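7.4 容器把持中の滑り・落下と指先パッドの摩耗

本節は、手持ちグリッパ Buladus を2台用いて食品保存容器を扱う作業において、容器が滑る、傾く、または落下する場合の点検と処置を示す。対象は指先パッドおよびその取付部である。駆動部の異常については8章を参照すること。

症状
・閉じ操作は正常に完了するが、持ち上げると容器が指の間で回転する。
・片側の指だけに荷重がかかり、容器の面が傾く。
・作業面にパッドの破片や繊維が落ちている。
・エラーコード352(把持幅不一致)が繰り返し記録される。

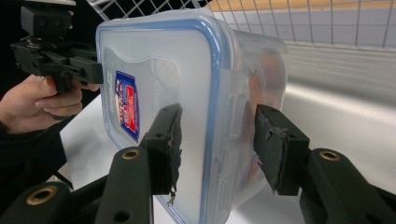

Wilma Morrison
Hikero 保守技術課 技術文書担当

パッドの縁が裂け、繊維が垂れている状態は、本書の摩耗区分「C」に該当する。区分Cのパッドは把持力が正常であっても使用を継続しないこと。裂けた部分が容器の面と指の間に折れ込むと接触面が片寄り、353以降のコードを伴わずに滑りが生じる場合がある。

注意:閉じた指の間に手を入れないこと。もう一方のグリッパで容器を支えている場合も同様とする。

警告:食品を入れた容器を扱った後にパッドの欠損を確認したときは、容器の外面と蓋の周囲を点検し、破片の付着がないことを確認するまで開封しないこと。

7.4.1 作業の中断

1. 容器を作業面の上まで下げ、底が面に接したことを確認する。
2. 2台のうち、補助側のグリッパを先に開く。
3. 主側のグリッパをゆっくり開き、容器から離す。
4. 容器を棚板側へ移し、指の間と作業面を空ける。
5. 記録を停止し、中断時刻を作業票に記入する。

注記:手順2と3を逆にすると、補助側の指先だけで容器を押す形になり、転倒しやすい。Endamari 拠点で発生した落下事例は、この順序の誤りによるものであった。

7.4.2 パッドの点検

1. 左右の指を全開にし、パッドの接触面を正面から見る。
2. 上縁、下縁および固定穴の周囲に裂けがないか確認する。
3. 表面を指で軽く押し、硬化や剥がれがないか確認する。
4. 摩耗区分を判定する。
 A:変色のみ。使用可。
 B:縁に軽度の荒れまたは裂けがある。次回の定期点検で交換。
 C:裂けが接触面に及ぶ、または繊維が垂れている。直ちに交換。
5. 左右で区分が異なる場合は、重い方の区分を両側に適用する。

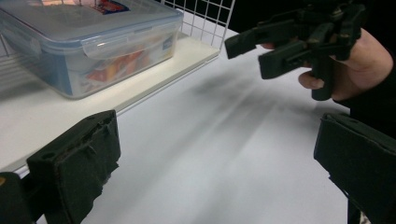

図7-6 左パッド上縁の摩耗と、棚板上の容器

7.4.3 パッドの交換

1. 電源を切り、指が動かないことを確認する。
2. 古いパッドを下端から剥がす。工具の刃先を指の樹脂面に当てないこと。
3. 残った接着層を除去し、乾いた布で拭く。
4. 新しいパッドを固定穴に合わせて貼り、5秒間押さえる。
5. 反対側の指も同じ手順で交換する。片側のみの交換は認めない。
6. 10分間放置した後、電源を入れ、原点合わせを行う。

注記:交換直後はパッドの厚みがほとんど元に戻るため、摩耗時に補正した把持幅の設定値をそのまま使うと、容器の側面を強く押しすぎる。補正値は必ず初期値に戻すこと。

7.4.4 復帰確認

1. 空の容器を用い、主側のグリッパのみで把持と解放を5回行う。
2. 補助側のグリッパを加え、同じ動作を行う。
3. 滑り、傾き、コード352の記録がなければ作業を再開する。
4. 再発する場合は指の取付ねじの緩みを調べ、それでも改善しないときは使用を中止して保守窓口(担当:Brayden Wong)へ連絡する。連絡の際は、交換したパッドを廃棄せず、左右が分かるように袋に分けて保管しておくこと。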